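Plate (tableware)

A plate is a broad, shallow dish from which food is eaten or served. Most plates are round, though square, oval and oblong ones are also made. They differ from bowls in having a flat or nearly flat middle, and from trays in being meant mainly for a single person's meal. 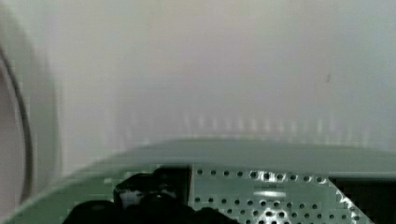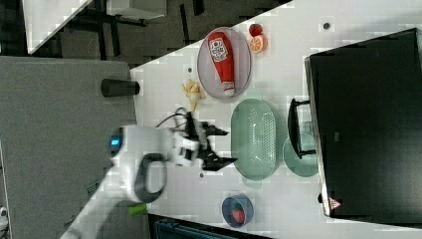
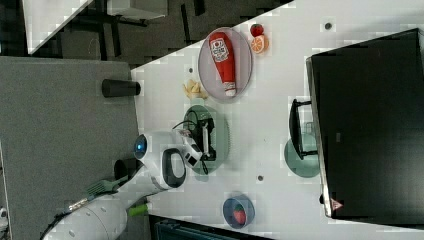
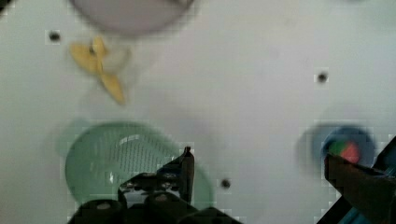

Parts

The flat middle of a plate is called the well. It is where the food sits, and it is usually a little lower than the rest. Around the well is the rim, sometimes called the lip or shoulder, which may be wide and level or narrow and steep. A plate with no separate rim, where the surface simply curves upwards towards the edge, is known as a coupe plate. On the underside there is often a raised ring, the foot, which keeps the base off the table and gives the fingers something to grip.

The foot of a glazed pottery plate is commonly left bare, as glaze would melt during firing and stick the plate to the kiln shelf. The rough ring that results can scratch a table or the plate beneath it in a stack. Better makers grind it smooth.

Materials

Pottery is the most common material and includes earthenware, stoneware and porcelain. Earthenware is fired at lower temperatures than the others, stays slightly porous under its glaze and chips fairly easily. Stoneware is denser and heavier. Porcelain can be made thin enough to let light through and is stronger than it looks.

Glass plates are often toughened by heat treatment, which makes them hard to break but causes them to shatter into many small pieces when they do. Enamelled steel is used for camping and outdoor meals. Melamine, a hard plastic, is light and takes colour well, but it should not be used in a microwave oven. Wooden plates, once common across Europe and known as trenchers, are now mostly used for bread and cheese. Paper plates and plates pressed from leaves or sugar cane fibre are made to be used once.

Sizes and types

There is no single standard, and a dinner plate from one maker may be noticeably larger than one from another. The usual types are:

Dinner plate: the largest in a normal place setting, used for the main course.
Side plate: a small plate for bread, placed to the left.
Dessert plate: between the two in size.
Soup plate: has a deep well and a wide rim.
Charger: a large decorative plate set under the others and not eaten from.
Saucer: a small plate with a dip in the middle to hold a cup.

Old cupboards are a frequent source of trouble for buyers of modern sets. Many wall units were built for smaller plates, and the doors will not close on a large one. Dishwasher racks raise the same problem — wide coupe plates can catch the spray arm.

Making

Potters working by hand throw plates on a wheel or press a sheet of clay over a mould. Large flat shapes are considered difficult because the middle tends to lift or crack as it dries. Most factory plates are shaped by a spinning mould and a heated metal tool, or pressed from powdered clay.

The Skinilano pottery is a typical small works of the second kind. It has 38 staff, fires its kilns five days a week and can turn out over 1,000 plates in a shift. Its best-known pattern, Drumesik, is a plain coupe shape sold in 11 colours, and has been copied by the rival firm Stedeo with a slightly thicker edge. The Baloyi workshop, which works only by hand, opens to visitors each September.

Colour and decoration

White has long been the usual choice in restaurants, partly for the sake of easy replacement. Coloured plates are more common in the home, and soft shades such as sage, lavender and pale blue have been popular in recent years. Decoration may be painted or printed under the glaze, where it is protected, or added on top and fired again at a lower heat. Gold and silver bands are of the second sort. They wear off with scrubbing and can spark in a microwave oven.

Care

Grey lines on a white plate are usually metal left by cutlery and can be removed with a mild cleaning paste. Fine cracks in the glaze, known as crazing, cannot be repaired. They let in water and fat, which in time may leave brown stains. Plates with heavy crazing are better kept for display.

Thin plates are stacked with felt or paper between them. Very tall stacks put a good deal of weight on the bottom plate, and rimmed plates should not be mixed with coupe plates in the same pile.

See also: Bowl; Cutlery; Place setting; Trencher

Page last edited 21 March 2026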